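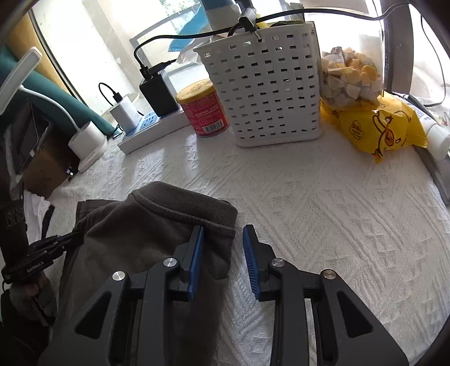 A dark sweatshirt on a white bedspread with a raised zigzag pattern.

Does a bunched-up sweatshirt really need folding? Grown-ups say folding stops wrinkles. Don't believe it too fast – a fold is a crease, too! Try a test. Fold one sweatshirt and leave another in a heap for 14 hours. Which looks worse? Thick, stretchy cloth may hardly change. Folding does save space in a drawer, and you can check that with a ruler.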